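The used-book trade has found its next big promise, and the promise is that your shelves are worth money. Clastier, an online buyer of secondhand books, says it can turn a spare hour and a phone into cash. I have heard that sort of thing before, so I asked one of the company's buyers to explain it to me over a long morning in January. She agreed, on the condition that I leave her name out.

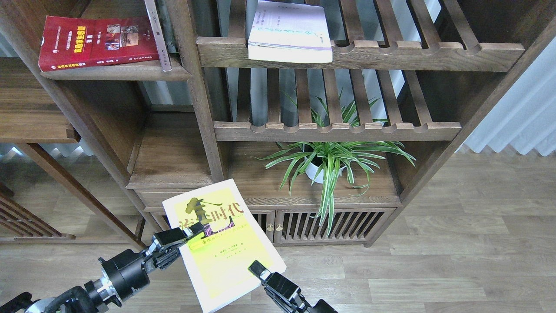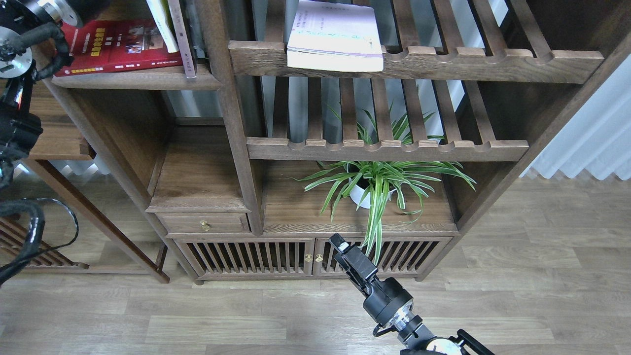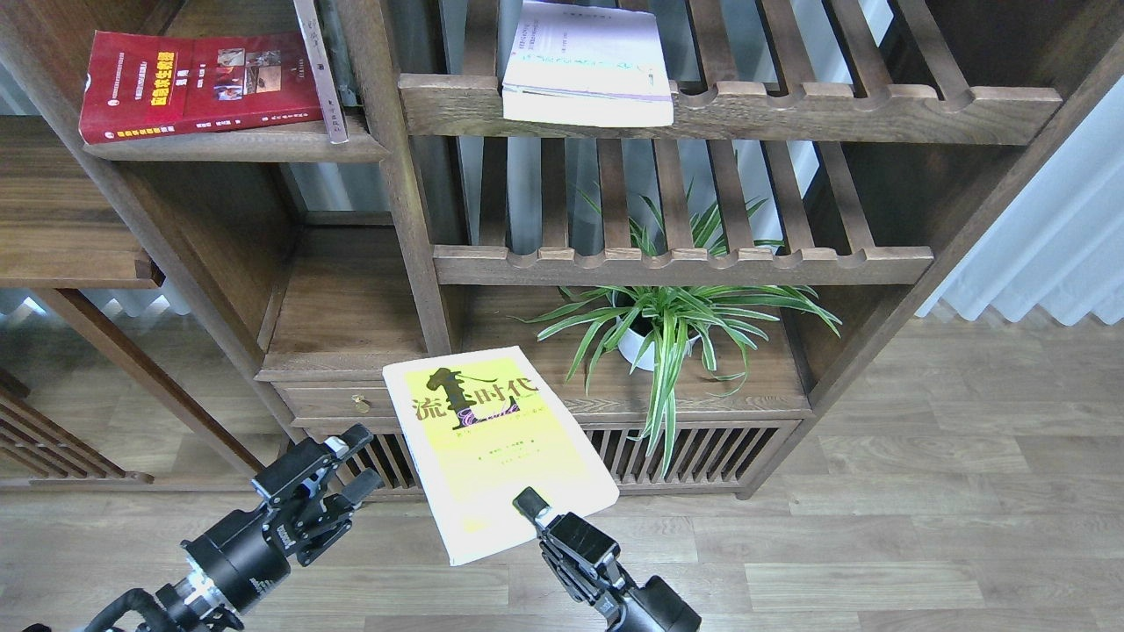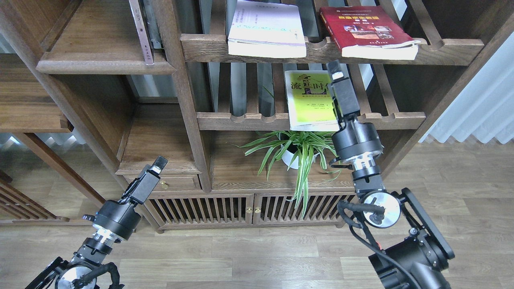 Books and dark wood shelving.

We started with the money. Clastier's website talks a lot about "hidden value" and very little about what an ordinary paperback brings. I asked her for a typical offer.

"Most books, we offer nothing," she said. "The system says no and you try the next one."

How many is most? She pulled up a recent batch from a single seller. The person had entered 556 titles. Clastier wanted 11 of them.

I said that sounded like a lot of typing for very little. She did not argue. "People enjoy it," she said. "They find things they forgot they had."

That may be true, but it is an odd defense for a company that advertises itself as a way to pay the electric bill. I asked whether the people who get turned down 545 times come back. She said the company does not publish that, and then said she didn't know.

The pricing is done by software called Prulix, which looks at past sales and sets an offer in a second or two. I wanted to know what it makes of a book it has never seen.

"It guesses low," she said. "If there's no sales record, it assumes there's no buyer. Sometimes that's right."

And when it is wrong? Small-press books, local histories and anything not in English are where she sees the most mistakes. Staff are allowed to override the offer. She has done it 166 times since she was hired. The same software, by her own screen, has priced 2,373 books in her section in the past month alone. I asked if she thought that was enough checking.

"No," she said. "But I'm one person with one desk."

I brought up Stinder, the rival service that charges sellers a flat fee and lists the books under their own names. She rolled her eyes. In her view Stinder simply moves the disappointment to a later date, when the books haven't sold and the fee is gone. I have used Stinder, and I can't say she's wrong. I can't say her own employer looks much better, either.

What about condition? The Clastier guide has four grades, and the gap between the top two can cut an offer in half. I read her the wording for both and asked her to tell me the difference.

She read them again herself. "One of them says 'light wear' and the other says 'minor wear,'" she said. "It depends who opens the box."

Sellers can ask for a second look. They have to pay the return postage if the lower grade stands, so few do.

Near the end I asked what she does with her own books when she is done with them.

"There's a shop near me, Rüegg," she said. "I take in a bag, they give me store credit, and I'm home by lunch."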